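Drurnach Tonight

Drurnach Tonight is a late-evening television talk show devoted to politics and entertainment, in proportions that have varied with the supply of elections. It is presented by Annick Jacquet, a former stage actress who took the job for one series and has now held it for 30. The programme is made by Sima, a small production company, and goes out on the regional channel Revier.

Format

Each edition opens with a monologue on the day's news, delivered standing. Jacquet then moves to a desk and interviews two guests, usually one performer with a film to mention and one politician hoping not to be asked about anything in particular. A closing song was dropped after the fifth series, when viewers wrote in to say they had been going to bed before it.
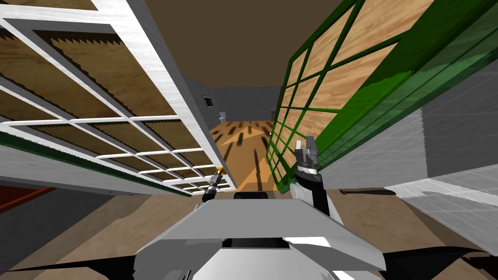
Interviews last 11 minutes on paper. The longest on record ran to 41, after a deputy mayor declined to stop explaining a bypass. Revier broadcast it whole, dropping the late weather forecast, and the forecast drew more complaints by its absence than the deputy mayor did by his presence.

History

The show began as a summer replacement for a quiz. Its first presenter left after 4 editions to stand for the town council, lost, and came back as a guest, which he seems to have enjoyed more than presenting. Jacquet was then appearing in a touring comedy called Pinska, and agreed to fill in until the tour resumed. The tour never did resume.

Her early monologues were polite to the point of drowsiness. The tone changed one November, when a government minister cancelled an hour before transmission and Jacquet interviewed his empty chair, putting to it the questions she had prepared and waiting a decent interval for each reply. The minister's office called the item childish. He accepted the next invitation — and was judged by several newspapers to have been slightly less forthcoming than the furniture.

Reception

Critics have tended to praise the interviews and put up with the jokes. Complaints of political bias arrive from all parties, and Revier has published them side by side in its annual report, where they more or less cancel out.
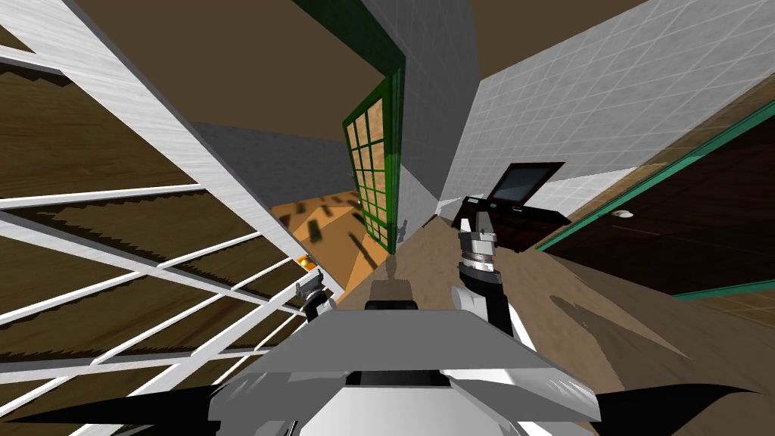 Barbara Baran wrote in a review dated 22/05/2025 that the programme "treats film stars as if they ran the country and ministers as if they had a film out", and that she could no longer tell which group minded more. She added that the band was too loud. Sima replied only to the point about the band, which it denied.

Actors who use the show to air political opinions have caused the most correspondence. Jacquet's stated policy is to let them finish and then ask about the film.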